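Cierro la cuenta de Roretti

Llevaba desde mayo apuntando en una hoja todo lo que metía y sacaba de Roretti, el casino en línea donde me registré por el bono de bienvenida. El 20 de noviembre pedí la última retirada y cerré la cuenta. Dejo los números por si le sirven a alguien.

Ingresé 1455 euros en total, repartidos en muchos depósitos pequeños. Retiré 463. El resto se fue casi todo en tragaperras, y una parte en la ruleta en vivo, que me gustaba más pero no contaba para liberar el bono. Eso lo ponía en las condiciones y yo lo leí tarde.

El bono era de 50 euros. Para poder sacarlo había que apostar varias veces esa cantidad en un plazo de una semana, con un máximo por tirada. Lo conseguí una sola vez, un fin de semana que estaba en Udine por trabajo y no salí del hotel.
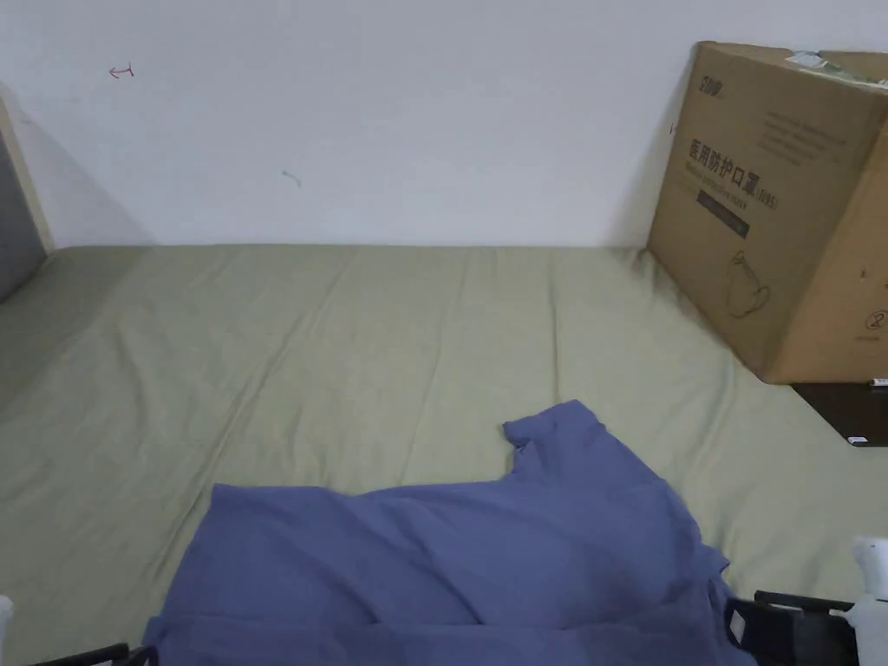 La retirada grande, de 427 euros, tardó nueve días. Me pidieron el DNI, un recibo de la luz y una foto de la tarjeta con los números del medio tapados. Mandé el recibo dos veces porque el primero tenía más de tres meses. En el chat me atendió Mamta Joshi, que fue correcta y contestó a todo, aunque el plazo no dependía de ella.

Antes había probado Brenport, con un bono más pequeño y menos requisitos. Allí perdí poco y lo dejé pronto. Sengar lo miré y no llegué a registrarme: el depósito mínimo me pareció alto.

Para cerrar la cuenta hay que escribir a soporte, en el menú no viene la opción. Pedí también que no me mandaran más correos con promociones. De momento han llegado dos.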